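Product review: the Flenance counter basket
Reviewed by the Household Equipment Desk, Brandes Consumer Reading Room

Scope of this review

The Flenance is a small open plastic basket sold under the Umlow name for use in kitchens, village shops and community pantries. It is offered as a shopping basket in the traditional sense, but the supplier also recommends it for sorting groceries at a table. It is this second use which interested the Reading Room, as a number of our members have asked for a container that can stand on a counter while packets are checked and put away.

We purchased our baskets at the ordinary retail price from Brusotard, a general household supplier. The supplier was not informed that a review was intended. The baskets were used over one month, chiefly on Tuesday mornings when the pantry delivery is received, and 328 separate grocery items passed through them in that period. Most were small: snack packets, sachets, boxed biscuits and the occasional tin.

Construction

The Flenance is supplied in grey only. The walls are perforated in a grid of small rectangular openings, and this has two practical effects. The first is that crumbs and dust fall through or can be shaken out, so that cleaning takes very little time. The second is that the contents can be seen from the side to some extent, although anyone wishing to read a label will still need to lift the item out.

The rim is the strongest part of the basket and showed no sign of bending when lifted full. The floor is less convincing. It gave slightly under a heavy load of tins, and we would not advise its use for more than a modest quantity of them. For light goods it is entirely adequate. 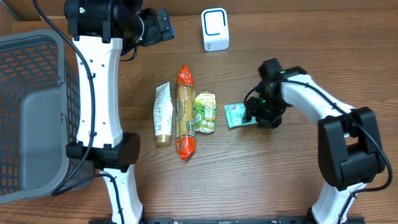 Stability on a polished or smooth surface is a frequent complaint with baskets of this type. The Flenance has no rubber feet, and on our wooden tables it could be pushed along with one finger when empty. Once a few items had been placed inside, it remained where it was put. Members who intend to use it on a slippery worktop may wish to lay a damp cloth underneath.

Use at the table

The procedure we followed was simple. Items were set out in a row at the centre of the table, with the basket to the left, and each was picked up, checked for its date and its list of ingredients, and placed inside. Left-handed members reversed the arrangement without difficulty. The opening is wide enough that flat packets may be dropped in from above and need not be guided past the rim.

Small flat packets did present one problem. They tend to settle against the floor of the basket and are then awkward to retrieve, particularly for persons with limited grip. Standing them on their edges against the wall is a partial remedy - it works well until the basket is roughly half full, after which they begin to lean and slide. A removable divider would be a welcome addition, and we have written to Umlow to suggest one.

No packet was torn or punctured during the trial. We ran a hand along the inside of the perforations to check for rough moulding and found one sharp point near a corner, which was removed with a nail file. The second basket had no such fault.

Reading the labels

A good deal of the time spent at the table was taken up with print and had little to do with the basket. Manufacturers continue to set ingredient lists in very small type, often on glossy paper or film that reflects the light. Where the sheet or wrapper is curved, the lower lines can be extremely hard to follow. Members are advised to hold the paper flat with both hands and to turn it away from any direct lamp.
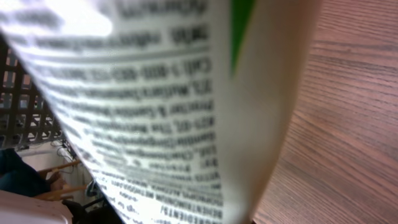 Can the basket be washed in a dishwasher?
The supplier's card recommends hand washing only, in warm water with ordinary washing-up liquid. We kept to this advice and found that a soft brush cleared the openings well enough.

Storage and nesting

The baskets are tapered and will stack inside one another when empty. A pair takes up little more room than a single basket, although they can grip each other firmly if pressed down, and separating them requires two hands. A full basket cannot be safely stacked on another full basket, as the upper one has nothing to rest upon except the goods below. Pantries with limited shelf space should bear this in mind before ordering a large number.

The grey plastic hides light scuffs and does not show fingerprints. It did pick up a faint stain from a leaking sachet of curry paste, which faded after two washes but did not disappear.

Price and availability

Brusotard sells the Flenance singly and in sets. Delivery took longer than stated, and one basket arrived with its card missing. A replacement card was sent on request. Spare parts are not offered, and none are likely to be needed, as the basket has no moving pieces apart from the handle.

Assessment

The Flenance is suitable for the sorting and carrying of light groceries in the home or in a small pantry. It is easy to clean and sits well once loaded. Those who deal mainly with tins or bottles should look for a basket with a stiffer floor, and those who handle many small flat packets should expect to spend some time arranging them. The Reading Room awards it a rating of Satisfactory and will look at it again should a divider be introduced.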